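4. Discussion

4.1 Glucose testing after delivery

Women who have gestational diabetes are more likely than other women to develop type 2 diabetes later in life. A glucose test in the months after delivery is the usual first step in finding those whose blood sugar has not returned to normal. In our review of 2,829 deliveries followed by a diagnosis of gestational diabetes, many women had no test result on file at 90 days. This held across the six clinics in the Grenusitz area that shared their records, although the gap was wider in some than in others.

The women without a result had not dropped out of care altogether. A large share of them came to at least one visit after delivery, most often the routine postpartum check, and many brought their babies in for vaccines during the same period. The test was missed even though the patient was in the building. We think this matters for how the problem is described. Earlier work has tended to treat missed testing as a matter of patient follow-through, and some of it surely is. But a woman who comes to her checkup and leaves without a lab order has not failed to follow through on anything.

Two features of the visit seem to play a part. The first is the test itself. The two-hour oral glucose tolerance test calls for an overnight fast, a sweet drink and a long wait, and it is hard to fit around feeding a newborn. Clinics that booked it as a separate morning appointment had fewer completed tests than clinics that offered it on the day of the checkup. The second is the handoff from obstetric care to primary care. At four of the six clinics, the pregnancy record and the primary care record were kept in separate systems, and the diagnosis did not always cross from one to the other. In the charts we read in full, it was common to find gestational diabetes noted in the delivery summary and nowhere on the problem list used by the family doctor.

4.2 Differences between clinics

The Onyshchenko Women's Clinic and the Parkine Family Health Center served patients of similar age, weight and insurance status, but their testing results were far apart. Parkine placed the lab order before the patient left the hospital and gave her a printed sheet with the date, the fasting instructions and a phone number for changes. Onyshchenko left the order to the clinician at the postpartum visit. Both clinics had written policies saying that every patient should be tested, and staff at both told us they believed most patients were.

We cannot say that the early order caused the difference. Parkine also had a nurse whose duties included calling women who had not come in, and that post was filled for the whole study period. Onyshchenko had a similar post, but it was vacant from November until after data collection closed. It is possible that the calls did more than the order, or that the two worked only together. A trial that separates them would be useful and would not be costly to run.

Insulin use during pregnancy was linked to a higher chance of being tested at all six clinics. Women treated with diet alone were tested less often, and in the interviews several said they had understood that the diabetes was over once the baby was born. Some recalled being told so in those words. Women who had taken insulin were more likely to describe the condition as something to keep an eye on. Better wording at discharge may help here – the point to get across is that the test checks whether the condition has gone away.

4.3 Data quality

Test results were drawn from the Sumico laboratory export, last refreshed on 2025-05-07. Results from outside laboratories were included only if they had been entered by hand, so our counts of completed tests are likely to be low. We checked a sample of charts against paper records and found outside results that were missing from the export, though not enough to change the order of the clinics.

Figure 1. Sheet-metal bin and robot arm, seen from above.
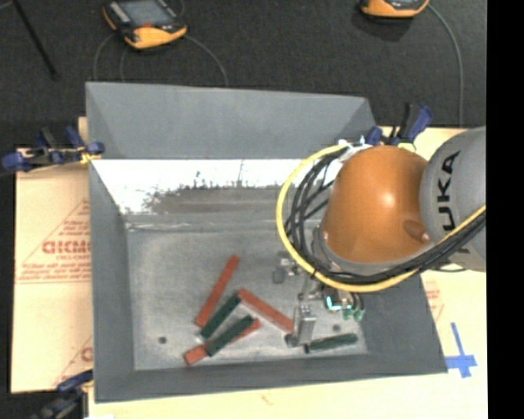

Hemoglobin A1c results were counted separately from glucose tolerance tests. A1c can read low in the weeks after delivery, when blood loss and faster turnover of red blood cells affect the measure, and a normal value at that point is weak evidence that glucose handling has recovered. Some clinicians ordered it anyway because it needs no fast and can be drawn with other blood work. Counting A1c as a completed test would raise the figures for every clinic, Onyshchenko most of all. We report both versions in the supplement and use the stricter one in the main analysis.

We had no reliable record of breastfeeding, which may affect fasting glucose, and only partial data on family history. Language was recorded at registration but was left blank often enough that we did not use it. Women who moved away after delivery could not be told apart from women who stayed and were not tested.

4.4 Implications for practice

The changes that look most promising are small ones. Ordering the test before discharge takes little staff time. Offering it on the day of the postpartum checkup needs a room where a patient and her baby can wait for two hours, and three of the clinics said that space was the main thing holding them back. Adding gestational diabetes to the shared problem list would let the family doctor see it in later years, including for women who have a normal first result and still need repeat testing.

Some of these women will become pregnant again before any further test is done. For them, the first prenatal visit is another chance to check, and we suggest that the earlier diagnosis be flagged in the intake form used at that visit.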